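Drastora Grasp Studio 2.1 review: good replay, thin planner

We have been running Drastora Grasp Studio on one arm since September, mostly for small household goods: hair dryers, chargers, kettle bases, anything with a cord on it. This review covers version 2.1 on Linux. It doesn't cover the hosted version, which we haven't used.

What it is

Grasp Studio is a desktop program that sits between your cameras and your arm controller. It takes in the wrist camera and any fixed cameras, segments what it sees, proposes grasps, plans a path to the one you pick, and records everything so you can play it back. It replaces three tools for us: the Pillton calibration package, a homemade grasp ranker, and a folder of scripts for lining up logs.

You still need your own low-level driver. We use Ivden's, and the two connected on the first try once we matched the joint names. If your driver publishes joint states at a changing rate, turn on resampling in the first dialog. It is off by default and the warning is easy to miss.

Setup and calibration

Installation took most of a Tuesday. The installer itself is quick. The time went to the hand-eye calibration, which wants 40 poses and throws out the whole set if the board is lost in too many of them. Pillton's tool lets you redo single poses. Grasp Studio makes you start over. I ended up writing down the poses that worked and loading them from a file, an option that is in the manual but not in the menus.

After that the calibration held. I rechecked it at the end of the month and didn't need to change anything.

Perception

Segmentation is the best part. It separates white objects that touch each other better than I expected, and it copes with shiny plastic if the lighting is steady. Shadows from the gripper were a problem in version 1 and would sometimes come back as an object. In 2.1 there is a shadow mask built from the arm model, and I have left it on.

Patterned countertops still give it trouble. Veined stone produces extra thin segments, and the ranker will sometimes offer a grasp on one. Raising the minimum height setting clears most of them, but then flat cables go too. You have to choose which you care about on a given job, or keep two profiles as I do.

Cords are handled as a separate class. You can mark a plug as the grasp target and the program treats the cable below it as something to avoid. With the plug held upright between the fingers, the wrist view is close enough to check the angle by eye before you approve the next move.

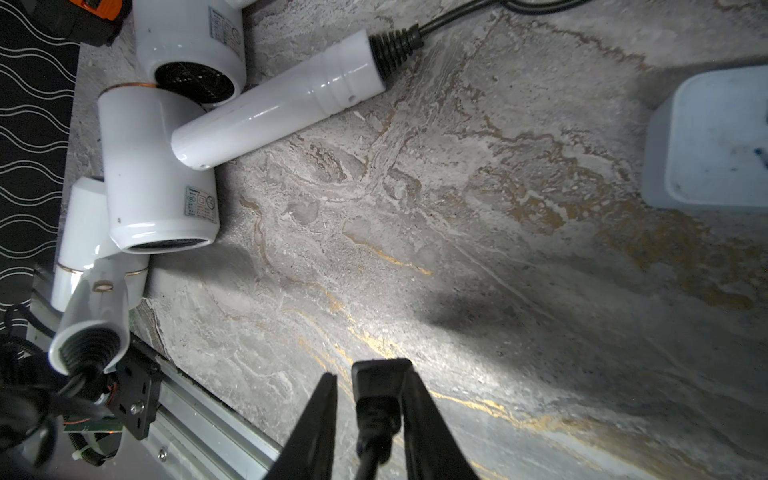
Planning

The planner is adequate. In open space it finds a sensible path quickly. Near clutter it gets cautious and takes long detours over the top of things, and there is no setting for how much clearance you want per object. There is one global number.

It also has no idea that a cord is attached to something. If you lift a plug, it will plan as though the plug is free, and you have to add your own limit on how far the arm may travel. I set this up as a pre-check script. The script hook is well made and gets the full planned path as plain data, so it wasn't hard.

Out of 141 plug grasps I logged, the program's own first choice was the one I approved in 48. For most of the rest I picked something further down the list, usually a grasp with the fingers turned so the cable could hang clear. The list can be sorted by finger angle, but it forgets the sort order when you open a new session.

Replay and logs

This is the reason to buy it. Every run is stored with camera images, joint states, the proposals and the plan on one timeline. You can stop at any point, change a planner setting, and see what it would have done from there without moving the arm. Finding out why a grasp was rejected used to take me an afternoon. Now it's a few minutes.

Log files are large. Export to plain folders works, and the timestamps are kept as they are. Boros Viewer opened the exports without conversion, although the depth images came in upside down until I changed a flag.

Price

A single-arm license is $872 a year, with updates included. Replay works on a second computer under the same license. Planning doesn't.

Good

Segmentation of touching objects
Replay with changed settings
Script hooks that get the full path
Exports other programs can read

Not so good

Calibration can't redo a single pose
One clearance number for everything
No model of attached cords
Sort order and window layout don't save

Who should get it

If you spend more time working out what went wrong than you do writing new behavior, it is worth the money. If you mainly need a planner, keep the one you have and try the replay module alone, which is sold separately and reads most common log formats. I'm renewing for another year and would like per-object clearance in the next version.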